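Cell Operator, Small Parts Kitting (two openings)
Wundero, Cestance plant
Posted Saturday, April 20, 2019

Kitting at Cestance is moving from hand picking to arm-assisted cells. Layouts are tested in simulation before a cell is changed on the floor. The operator sets up parts, starts the run, clears faults and signs off each kit. Hand picking stays in place for parts the gripper cannot hold.

Duties
- Load trays and boards to the layout sheet
- Review simulated runs with the process engineer and mark reach or clearance problems
- Log every stop, with cause and time
- Hand pick when a cell is down

Requirements
- One year in kitting, packing or assembly
- Able to read a layout drawing
- No programming needed; training is 62 hours, paid at full rate

Shift is 34 hours a week over four days. Current hand pickers at Cestance have first call on both openings and keep their pay grade if they move. Cells start in September.

Apply at the Cestance front office or through the Wundero jobs page. Quote reference 500-16.

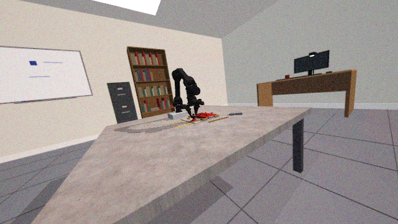 Leclerc: Does the operator get a say in the stop log categories? On our line they were fixed before anyone had run a shift, and half the stops went down as "other." I'd apply if the list is still open.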